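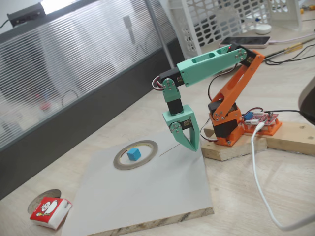

A reader in Filtville wrote to me in December that tape belongs in a drawer, and that a work table should be cleared every night. I don't agree. My roll stays on the table, along with a sheet of cardboard and usually a snack.

The cardboard matters most. It takes the pencil lines and the glue, and when it gets bad I turn it over. I have used 3 sheets this year. A cutting mat costs more and I'd be afraid to mark it.

Clearing up is fine for a dinner table. On a work table it mostly means looking for the tape again — and mine is silver, so I can see it.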